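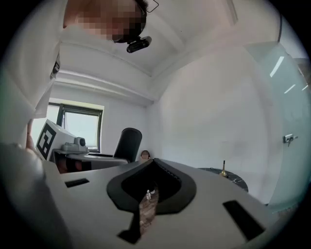 Krisztina Győri asked whether the bed has to be leveled again after every blade change, and the reply is no: leveling is needed only when the machine has been moved or when the cut depth differs between the left and right sides of a sheet. Blade changes need only the depth procedure in Section 5.3. The full procedure is in 5.2.

5. Setting Up the Karnari Desktop Paper Cutter

This section covers placement, bed leveling, blade depth and the first test cut. Read all of it before connecting power. Owners of the earlier Naltotov base unit should use the supplement packed with the adapter plate, as the leveling feet are in different positions.

5.1 Placement

1. Choose a flat, rigid surface. Folding tables flex when the carriage reverses and are not suitable.
2. Leave 14 inches clear behind the machine. Long sheets travel backward during the cut and will buckle if they touch a wall.
3. Remove the orange transport clip from the carriage rail. Keep the clip. It must be refitted before the machine is shipped or carried up stairs.
4. Slide the carriage by hand from one end of the rail to the other. It should move with light, even resistance.
5. Route the power cord behind the left foot and through the strain relief hook.

Caution: Do not slide the carriage by hand while the machine is powered. The drive belt can skip a tooth and the home position will be lost.

Note: A faint clicking at the far right of the rail is the limit switch. No adjustment is required.

5.2 Leveling the Bed

The bed rests on adjustable feet, one at each corner. Turning a foot clockwise raises that corner. Turning it counterclockwise lowers it.

1. With the power off, set the supplied spirit level across the bed, parallel to the rail.
2. Adjust the front feet until the bubble is centered.
3. Turn the level so that it runs from front to back. Adjust the rear feet only.
4. Return the level to its first position and check again. Repeat steps 2 and 3 if the bubble has shifted.
5. Press down lightly on each corner. If the machine rocks, lower the high foot a quarter turn at a time.
6. Tighten the lock nut on each foot with the flat wrench. Hold the foot still with the other hand while tightening.

Caution: The lock nuts are brass. Finger-tight plus one eighth of a turn is enough. Stripped threads are not covered by the warranty.

Note: Carpet and foam mats compress over several days. If the machine stands on either, repeat this procedure after the first week.

5.3 Setting Blade Depth

Depth is set at the blade holder and has no connection to the pressure value in the software. Set the depth first and the pressure second. Setting them in the other order usually results in a scored cutting mat.

1. Turn the power off and wait for the carriage light to go out.
2. Open the holder clamp and lift the holder straight up.
3. Turn the collar to 0. The blade tip should be fully inside the holder.
4. Turn the collar to the mark for the material in use:
 Copy paper: 1
 Cardstock: 3
 Chipboard: 5
5. Lower the holder until its shoulder meets the clamp, then close the clamp. There must be no gap under the shoulder.

Caution: The blade is sharp enough to cut through a fingernail. Never test it by touch. Store used blades in the capped tube.

Goodwin blades fit the standard holder without a spacer. Brurnance blades have a shorter shank and need the gray spacer ring from the accessory bag, placed flat side down. If the ring is left out, the blade will retract during the cut and the line will fade toward the end of the sheet.

5.4 Loading the Mat

1. Peel the clear cover from the mat. Set the cover aside with the printed side up.
2. Place the sheet against the top left corner of the grid and smooth it outward with the flat of the hand.
3. Align the left edge of the mat with the guide line on the bed.
4. Hold the mat against the rollers and press LOAD once. The rollers draw it in and stop.
5. If the mat enters at an angle, press UNLOAD and start over. Do not pull it straight by hand.

5.5 Test Cut

1. Set pressure to 20 for cardstock. For other materials, see the table in Appendix B.
2. Press and hold TEST until the light flashes. The machine cuts a small square with a triangle inside it.
3. Leave the mat loaded and lift the square with the hook tool.
4. Compare the result with the following:

Square lifts cleanly, mat unmarked: settings are correct.
Square lifts with torn corners: replace the blade.
Square does not lift: raise pressure by one step and test again.
Square lifts, mat scored: turn the collar down one mark.
One side of the square is uncut: repeat 5.2, then test again.

5. Write the final collar and pressure values on the label inside the lid.

Note: The square and triangle are always cut at the same size. The scale setting in the software does not affect them.

5.6 After Setup

Brush paper dust from the rail and rollers with a dry brush. Do not use compressed air, as it drives dust into the carriage bearing. Replace the clear cover on the mat whenever the machine is idle.

For connection to a computer, continue to Section 6.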